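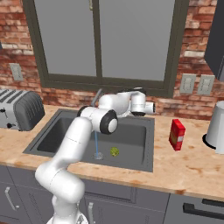 Si-woo Cheon asked whether a rule that cannot be checked from the record of a run should be counted as a rule at all. The question was put to the hosts in the first half hour of our visit to Drodevero, and much of the afternoon was spent on it.

The visit took place in March at the invitation of the Preseo working group, which is preparing a shared code of practice for testing household robots in simulated kitchens. Delegates from Roltel and Kleinschmidt also attended. The program consisted of a briefing, a session at the simulation desks, and a closing discussion at 3:30 p.m.

Drodevero's present rules fill four pages. Each task must have a written start state and a written end state, agreed before the first run. Water is treated as a condition of the task and must be entered on the run sheet if a faucet is open. A task is run 500 times before any success rate may be reported, and failed runs are kept in the same folder as the others. Two reviewers score the runs separately and may not see each other's marks until both sets have been filed.

The hosts explained that the scoring rule had caused the most difficulty. Under an earlier version, "object held" could be marked whenever an item was between the fingers. Reviewers disagreed on what this meant, and the wording now calls for contact at both fingers and a stated minimum holding time. Views from the gripper are required in addition to the room view. 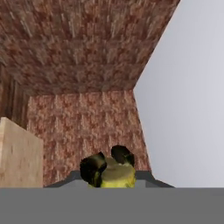 Gripper view with the fingers open, simulated kitchen, Drodevero

The Kleinschmidt delegates observed that their own staff score from the room view alone and would need additional storage to comply. The hosts acknowledged the cost but did not offer to relax the requirement. It was agreed that the Preseo draft should permit a lower image resolution for the second view.

Discussion then turned to the layout of the room. The current rules require that counters, appliances and the sink be fixed in the scene file under a version number, and that any change of surface or finish be recorded as a new version.

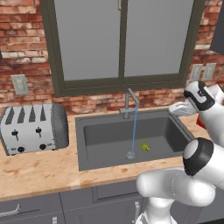
Roltel considered this too strict for small changes in color, and proposed two classes of change, major and minor, with only the first requiring a full repeat of the runs. Drodevero asked for the proposal in writing. Our delegation supported it in principle, provided that anything affecting the robot's reach is classed as major.

On the question raised at the outset, the meeting agreed that each clause in the draft should name the file or sheet by which it can be checked. Clauses on operator training remain open. Comments are to be sent to the Preseo working group by the end of April.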